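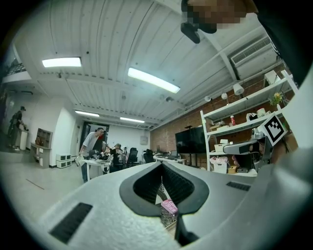
Wire baskets in a gift shop: how do I stop small boxes from disappearing in them?

Posted by Rokeya Uddin in Shop Floor & Storage

Hi all! Longtime reader, first time posting, and I'm hoping somebody here has fought with wire baskets and won.

I help run a little gift and stationery place in Skirnmont called Biswas. It's one long room with a curved corrugated ceiling and a mezzanine on the left side, so it looks huge when you walk in, but the usable shelf space is pretty tight. We went with metal wire baskets on the shelving last July because I wanted people to see into everything. And they look great! For a day. Then somebody digs around, the flat boxes slide down the sides, the tall ones fall over on top of them, and by closing time you've got a heap.

The pink boxes with the white lettering are the worst. They're one of our better sellers and they're a cheerful color, so you'd think people would spot them, but put one in a wire basket and somehow it's just gone. I've had customers ask me for them while standing next to them.

Things I've tried:

Cardboard liner in the bottom. Looked awful, and it sagged.

Fewer boxes per basket. Better, but then I'm running to the back all Saturday.

Laying everything flat and stacking it. Fine until one person wants the bottom box.

I also can't decide whether part of it is the lighting. We have fluorescent panels overhead and then white spotlights on a track along the right wall under the air conditioner. I've never moved the spots since we took over the place and I don't know what the last people were lighting with them.

Further in there's a wooden shelf unit with open cubbies, where the small odds and ends live, and a couple of white storage drawers stacked on the floor near it. The cubbies stay tidy almost by themselves. So should I give up on baskets and get more cubbies? I have 200 dollars for this, and that has to include whatever I do about labels. We carry 51 different boxed items at the moment if that matters.

Thanks in advance, and sorry for the length!

Leandro Toledo
Accepted by the poster

Hi Rokeya, I wouldn't give up on the baskets. I did nine years in a kitchenware store and then set up the floor for a friend's toy shop, and we had this exact heap. I have strong feelings about baskets, so bear with me.

Your cubbies stay tidy because they have walls that go all the way up and each one holds one kind of thing. Your baskets probably have neither. So copy that. One item per basket, or two if you put a divider between them, and never a third one "just for now" (I know how that goes, I've done it every December of my life).

For dividers, I liked the clip-in wire kind. Prasen makes some that hook over the rim, and you can slide them along until the boxes are snug. If those don't fit your baskets, cut a piece of clear acrylic to the inside width and zip tie it at the top corners. Clear ties, trimmed short. You'll barely see them from a few feet away.

Then the bottom. Cardboard sags, you found that out already. Use clear shelf liner, the stiff stuff sold in rolls for wire kitchen shelving, and cut it a hair smaller than the base so it lies flat. Small boxes stop catching their corners in the grid and you can slide them forward with one finger.

Now stand the boxes up like books, lettering out. With the pink ones especially! If the lettering is white on pink it's doing your sign work for you, but only if it faces the customer. Flat in the bottom of a basket all anyone gets is a lid, seen through wire. If the basket is deep, raise the back row on a block of wood so the second row peeks over the first.

Here's the order I'd do it in:

Take everything out of one bay and wipe the baskets down.
Sort by box height. Ignore what's inside them for now.
Tall boxes go in the lowest baskets and short boxes go at chest height.
Liner, then divider, then boxes standing up.
Fill to two thirds of the width, then push the divider in until nothing leans.
Leave it alone for a week and watch what people do.

That week is the part I'd really hold out for. I redid a whole wall once on a Monday and had changed it all back by Friday, and I learned nothing from it except that my back hurt.

On the money: start with one bay and you'll come in way under your 200. Spend what's left on label holders that clip to the front rim.

Mitali Abeysekara

Agree with Leandro on nearly all of it, except I'd go by what sells before I'd go by height. Your pink boxes should be at hand level wherever people naturally slow down, even if they're taller than the things next to them.

About the lights — yes, I think it's worth an hour of your time. Overhead fluorescents are flat and even, fine for seeing the room, not so good for making one product stand out. If your track heads swivel, aim them across the shelving and tilt them down until the light lands on the fronts of the baskets. If it mostly hits the top rims you get wire shadows all over the boxes, and I suspect that's half of your vanishing pink box problem. Turn them off and let them cool before you grab them, and have somebody stand on the floor and tell you where the light is falling. It's impossible to judge from a ladder.

I use the warm Tunov bulbs in mine, but check what your fittings take before you buy anything. Warm light was lovely on our candles and a bit muddy on anything pale blue.

And use those floor drawers for backstock! One drawer for the top sellers, so you aren't running to the back on Saturdays.

Babak Fallahi

we just use plastic shoe boxes with the lids off, inside the baskets. cheap. not pretty

Rokeya Uddin

Oh this is wonderful, thank you! I did one bay last night with the liner and the boxes standing up, and used a piece of an old picture frame for the divider until proper ones come. I'd had no idea so much was hiding in there, I found three packs of gift tags I'd already reordered.

Mitali, the track heads do swivel, but one is very stiff. Is that normal, or do I need to get someone in?

Mitali Abeysekara

Could be just old paint or dust in the joint, but don't force it. If it won't move with a gentle push once it's off and cool, I'd have an electrician look at it and aim the others in the meantime.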